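Preguntas frecuentes sobre el hospedaje en Drutcombe

Hemos reunido en esta página las preguntas que nos llegan más a menudo por correo. Si la suya no está, escriba a la recepción y le contestamos el mismo día, salvo en abril, cuando cerramos para pintar y el correo se lee solamente por la tarde.

¿A qué hora puedo llegar?

Las habitaciones están preparadas a partir de las tres de la tarde. Si llega antes puede dejar el equipaje en el cuarto pequeño detrás de la recepción, que se cierra con llave. Después de las diez de la noche la puerta principal queda cerrada y se entra con el código que enviamos con la reserva. El código tiene cinco cifras y hay que terminar con la tecla verde. Muchos huéspedes olvidan la tecla verde y llaman al timbre.

¿Cuántas camas tiene la casa?

Tenemos 16 camas repartidas en siete habitaciones. Dos habitaciones tienen baño propio, las otras comparten los baños del pasillo. La habitación del último piso es más barata, pero la escalera es muy empinada y no la recomendamos para personas con problemas de rodilla.

¿Cuánto cuesta una noche?

La habitación doble con baño propio cuesta 87 euros por noche, con el desayuno incluido. Los precios de las demás habitaciones están en la página de reservas. No cobramos suplemento por llegar tarde ni por una cuna. Los niños menores de seis años que duermen en la cama de los padres no pagan.

¿Cómo se llega desde la estación?

El autobús sale de la plaza Bowen, al otro lado de las vías, y para delante de nuestra verja. El billete se compra al conductor. En coche hay que seguir las señales hacia el embalse y girar después del puente de piedra. Algunos navegadores proponen un camino forestal que parece más corto: no lo tome, por favor, porque termina en una cadena.

¿Se puede beber el agua del grifo?

Sí. La casa se alimenta de la red municipal, y el agua es buena pero bastante dura, con un sabor un poco a cal que a algunas personas no les gusta. En el comedor hay siempre agua filtrada, y cada huésped puede servirse y llenar su botella sin pedir permiso. Cambiamos los cartuchos del filtro, que son de la marca Flokport, al principio de cada temporada. El agua caliente para té se prepara en la cocina de huéspedes.
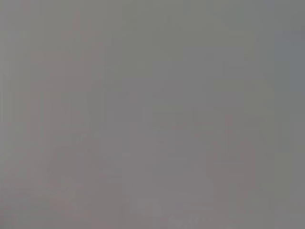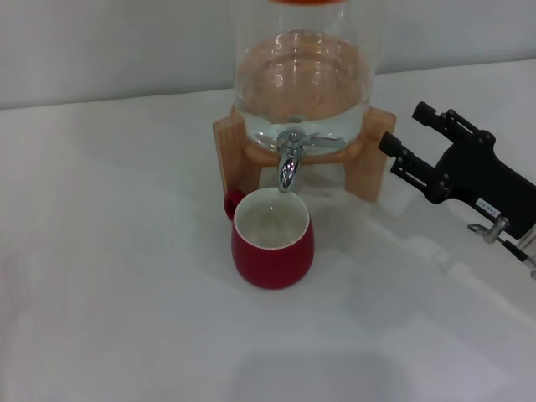
Agua en dispensador de vidrio, sobre un soporte de madera clara.

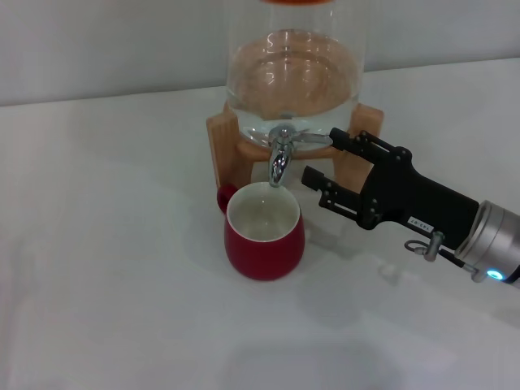

Branwen Llewellyn nos escribió que el agua filtrada le pareció muy buena, pero que en su habitación, la del último piso, el grifo tardaba bastante en dar agua caliente, y que le hubiera gustado saberlo antes de meterse en la ducha. Tiene razón, y por eso lo ponemos aquí: en el último piso hay que dejar correr el agua unos momentos por la mañana, sobre todo si los demás huéspedes se duchan a la misma hora. Pensamos instalar un calentador pequeño arriba, pero todavía no tenemos fecha.

¿Qué hay en el desayuno?

Pan, mantequilla, queso, dos mermeladas hechas en casa, fruta, yogur y huevos si los pide la noche anterior. Se sirve de siete y media a diez. Quien sale temprano a caminar puede pedir una bolsa con bocadillo, que dejamos en la nevera con el número de la habitación. Tenemos pan sin gluten congelado, avísenos con un día.

¿Puedo usar la cocina?

La cocina de huéspedes está abierta hasta las diez de la noche. Hay platos, ollas, un horno y una nevera con un estante para cada habitación. Le rogamos que lave lo que usa y que no deje pescado en la basura de dentro, el contenedor está junto al aparcamiento.

¿Admiten perros?

Admitimos un perro por habitación, solamente en la planta baja. No puede entrar en el comedor durante el desayuno. En los prados de al lado hay ovejas casi todo el año, y el perro tiene que ir atado también si es muy obediente.

¿Dónde empiezan las rutas?

La ruta corta empieza en la misma verja y da la vuelta al embalse. La ruta larga sube hasta el refugio Skutus, que está a 1.211 metros de altitud, y se puede hacer en una mañana con buen tiempo. Para la cumbre, a 1.925 metros, hay que salir muy temprano y llevar calzado de montaña. En recepción prestamos mapas con una fianza pequeña. Le pedimos que apunte en el cuaderno de la entrada adónde va y a qué hora piensa volver.

¿Puedo anular la reserva?

Hasta cuatro días antes de la llegada devolvemos todo el importe. Después cobramos la primera noche. Si la carretera está cortada por nieve no cobramos nada, y basta con un mensaje.

¿Con quién hablo si tengo un problema durante la estancia?

Melina Rallis está en recepción por las mañanas y habla español, griego e inglés. Por la noche el teléfono de urgencias está escrito en la tarjeta que cuelga detrás de la puerta de cada habitación.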